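A small choir in Grastow and its old songs

When I met Dörte Fröhlich she had just come from a rehearsal, and her voice was a little tired. She leads the choir of Grastow since 2000 and knows the name of every singer who ever left it.

"We are a choir of people who can't read notes very well," she told me. "I sing the line, they sing it back. It is slow, but it stays in the head."

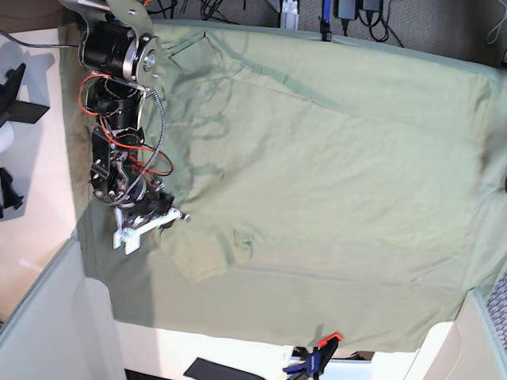
The songs come mostly from a handwritten book which was kept in Clistoditz for many years. It has 568 pages, and several of them are hard to read. I asked her how she chooses from so many.

"By the weather," she said and laughed. "In March nobody wants a harvest song. Also I look who is there. If the basses have a cold, we take something with two voices and leave the rest for later."

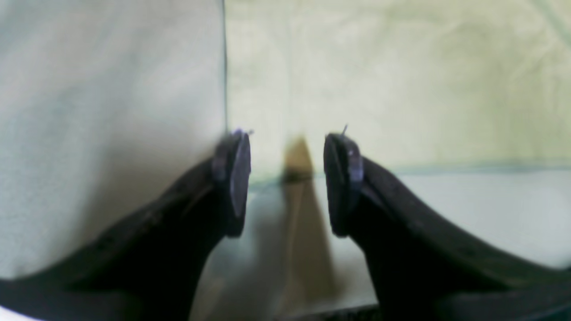 Page last changed: September 2024

She does not like when people call the songs simple. Some of them have a melody that moves in a place where you don't expect it, and even the experienced singers go wrong there. "Then we stop and do only this one bar — maybe for half of the evening. They complain, of course."

For the winter concert she wants to try the long ballad about the miller Kohlhase. It has many verses and she is not sure if the audience will have the patience. I asked if she could make it shorter.

"My mother sang it to the end when she peeled potatoes," she answered. "So we can also sing it to the end. But I will ask that the church puts the heating on."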